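**Automated sorting of mixed returns: progress report to Pranex, second period**

Status: on schedule, one item carried over from the March review.

The picking cell now handles mixed small items from a metal bin. In the trial set, 800 picks were attempted and 93 failed. Most failures were items lying close to a bin wall, or round and shiny ones. The target for the next period is 3,000 picks using the same gripper.

**Staffing.** No posts have been removed. Two sorters from the Lumbantobing line have moved to checking and restocking, and both report less bending and lifting. Their work now comes in bursts – long quiet spells, then several stoppages together – and the shift plan does not yet allow for this. Rest breaks are still tied to the old line speed and need to be reset.

**Training.** Operators can clear a stopped pick and restart without calling an engineer. Changing the bins still needs one. The Rultano course covers the first task only, and we have asked for a second module.
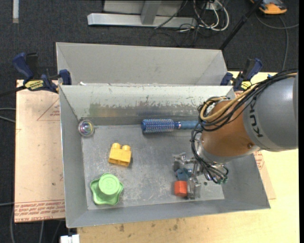 **Carried over.** The written procedure for clamping the bins is in draft. Operators asked for a shorter version to keep at the cell, and this will be issued with it.

**Spend.** Within budget, apart from an extra 2,000 for Wisitz software support, approved in March.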